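Flundlow two-arm bench kit: a long review from someone who wanted the washing-up done

Reviewed by Florence Lévesque

Score: 6 out of 10, or 8 if you like watching

I have a simple test for any machine that claims it will help around the house. Would I be annoyed if it broke? My kettle passes. My bread maker, which has been in the loft since we moved, doesn't. The Flundlow kit arrived in May with a brochure promising "a second pair of hands", and I cleared a good deal of my diary for the occasion.

Wooden bits and boards, the daily bread of two-armed robots.

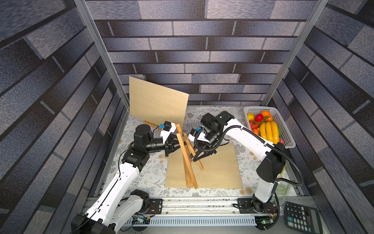
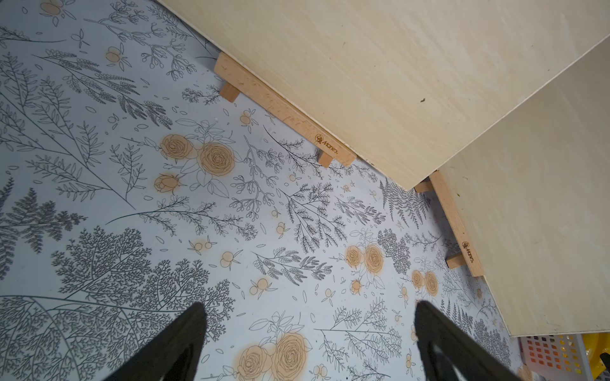 The brochure is right as far as it goes. You get two arms, each with a two-fingered gripper, and software that lets you drive them yourself or teach them a job by doing it over and over until they catch on. How long the catching on takes is the subject of the rest of this review.

Setting up

The manual runs to 21 pages, most of them warnings. If you can put together a wardrobe without raising your voice, you can do this. Fixing the bases down is easy, the cables are labelled, and the software went on at the second attempt. Calibration is the dull part. Each arm has to be walked through a set of poses while the screen shows a progress bar that likes to rest at the same place every time. I made soup. It was good soup.

One grumble: the emergency stop has a lovely big button and a miserly short lead. I'd like it nearer to me and further from whatever I need to be stopping.

What it can do

Picking things up, if they're stiff and politely shaped. Blocks, sticks, boxes, wooden spoons, the television remote. It will put a lid on a tub if the tub stays where it is. It will pass an object from one arm to the other with a little hesitation in the middle, like two people meeting in a narrow corridor. I got it to sort cutlery into a tray and left it alone long enough to answer the door, and when I came back only one fork was in with the spoons. I've had lodgers who did worse.

It's also patient in a way I'm not. Ask it to move the same block from left to right all evening and it will, with no sighing.

What it can't do

Socks. I say this with sorrow, as socks were the whole reason I said yes. Pairing them is fine, because the camera can tell a stripe from a spot. Folding one into the other defeated it completely. Cloth has no fixed shape and the grippers have very little feeling, so the arm closes on a bit of sock, lifts, and finds that the rest of the sock had other plans.

Bin bags were the same story with a worse smell. Making a bed is out of the question unless you own a very small bed. As for the washing-up, the support desk asked me quite firmly to keep the arms away from the sink, so that was that.

Propping one thing against another is harder than you'd think. Each piece needs holding until the other is in place, and then somebody has to let go first. I do this with a garden cane and a bit of string every spring and have never felt clever about it. I do now.

On the shop floor

My cousin's firm, Jundico, packs picture frames, and I took the kit over for a few days to see whether it would earn its keep there. It did rather better. The parts are all alike, the bench never moves, and there's no cat. It packed 658 corner pieces into trays before anyone had to step in, and the stepping in was for a label stuck to a finger. The packers were faster, and knew it, and were kind.

They already have an older Tromden machine that does one job at great speed and can't be talked into any other. The Flundlow is the opposite sort of colleague. Give it a new task and it will have a go, slowly, and you can have it on something else by the afternoon. For short runs of odd jobs I can see the sense in that.

Is it worth it?

The kit is 4000 pounds before you add the extended warranty, and you should add the extended warranty. That buys a lot of cleaner. It buys a dishwasher every year until I'm past caring about plates. The Bukhari single-arm kit is cheaper and less fuss, but with one arm you spend your life looking for something to lean things on.

If you run a small workshop, or teach, or have always wanted to see a fork put away in nine careful movements, get it with my blessing. If you want your house tidied, keep your money for now and ask again in a few years.

Good: sturdy, quiet enough to talk over, easy to teach simple jobs, replacement fingers come in the box.

Bad: stop button lead, calibration, price, socks.

The loan kit goes back next week. I've asked whether I can hang on to the cutlery tray.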